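Home | Projects | Meetings | Wiki | Log in

Kinar project – hand demo working group
Minutes, January call
Started 10:05, ended a bit after 11

3 comments | Share

1. Last time's actions

Gripper spares from Fetell came in. Charging shelf still not labeled, carried over. Narus side has sent the new upload script, works on two of the laptops, the third one hangs at login. Someone to check the version before we blame the script.

2. Numbers so far

261 demos uploaded for the clothes task. Target stays at 400 before the first training run. Gyamfi office asked if we could start training early – discussed, no. Too many of the early ones are the same shirt on the same table and we'd be fooling ourselves.

19 demos rejected on review. Mostly tracking lost when the operator turned too fast at the start. A few where the fingers never closed all the way and the cloth slid out. Those get kept in a seperate folder, don't delete, Narus wants them.

3. Remote control vs. hand-held

Long one. Remote rig is still better for anything where we need the real arm's reach limits. But slow, and people get tired and then get sloppy. Hand-held is much faster for cloth and we can do it in real homes. Agreed: folding and stacking goes hand-held, drawers and doors stay on the remote rig for now. Revisit when the Fetell arm mount is fixed.

Lag on the remote rig was bad again in the afternoons. Fetell to look at the network, not our job.

4. How we hold it (clothes task)

Operators are doing it differently from each other and it shows. Agreed for everyone:
– start with the fingers open, hold still for a moment, then move
– close on the folded edge, not the loose side
– no regrabbing in the air. If it slips, set it down, finish the take, mark it bad
– free hand stays out of it unless the task card says two hands
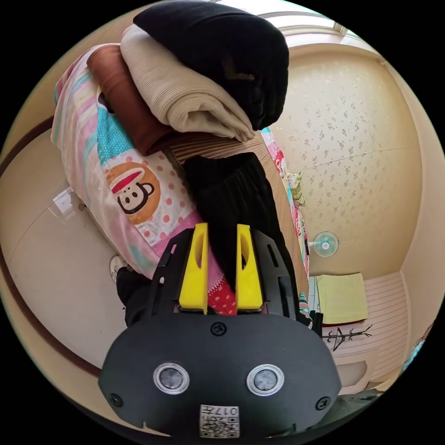

Dark clothes came up again. Black on black is hard to review, the reviewer can't always tell where the fold is. Not banning them, homes have black clothes. But mix the order so we don't get a whole run of them, and put the color in the task note.

Also bedding – patterned sheets are fine, keep whatever is on the bed. Don't tidy the room first. Somebody had been doing this and it defeats the point of going to homes.

5. Storage

Cards fill up quicker than planned. Upload same day, wipe only after the check mark shows on the Kinar page. Twice now a card got wiped early.

6. AOB

Gyamfi office wants a short demo for visitors. Remote rig, drawer task, keep it simple. No cloth.
Task cards need a reprint, the old ones still say "left hand only" wich was never right.

Actions
– script version on third laptop: lab side
– shelf labels: lab side (again)
– network lag: Fetell
– new task cards with the grip rules from item 4: Narus to draft, we check
– rejected folder shared with Narus before next call

Next call same time, same link.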